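OK so it's plush washing day over here and I'm way too excited about it!! Nine stuffed animals, one front loader, let's go

First up is the beige one. Gentle cycle, cold water, 600 spin (any faster and the stuffing clumps, ask me about December)

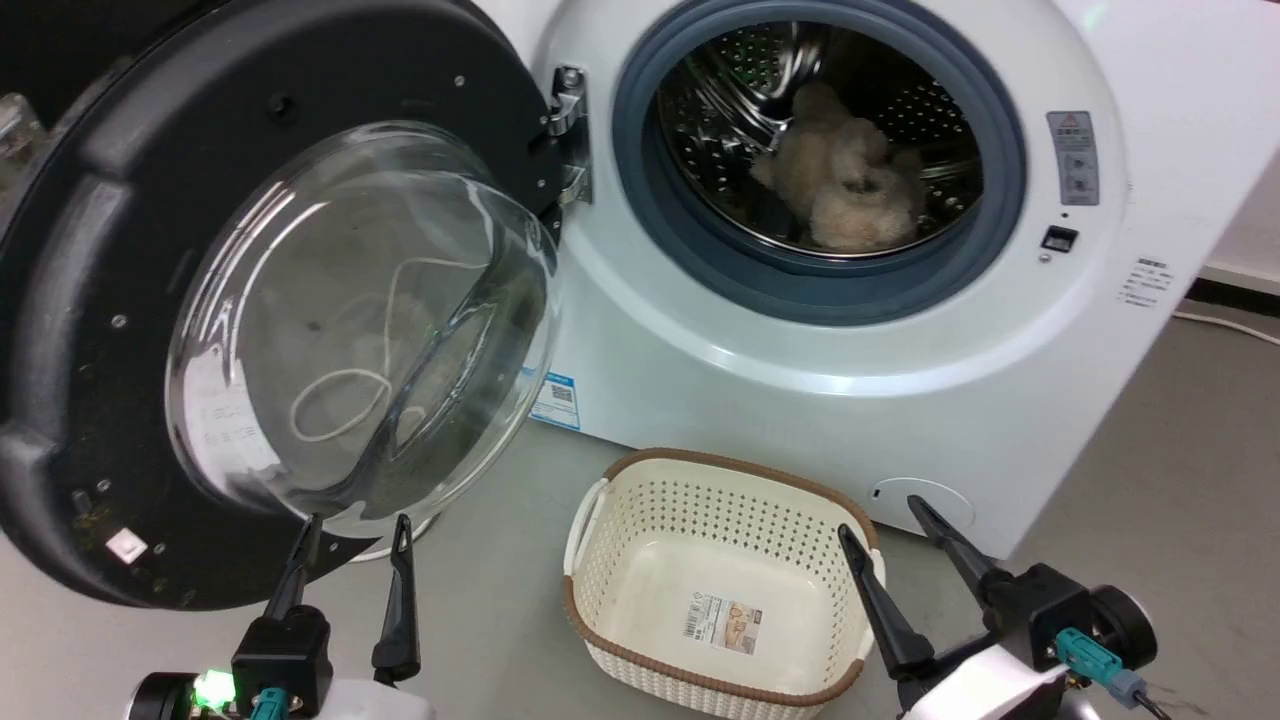
Fluffy guy in the drum, basket parked out front

Thank you Ásdís Hafstein for the tip about wiping down the rubber gasket first, I'd never once done that and wow

Next post: drying! I'm going low heat, 15 minutes at a time, with lots of fluffing in between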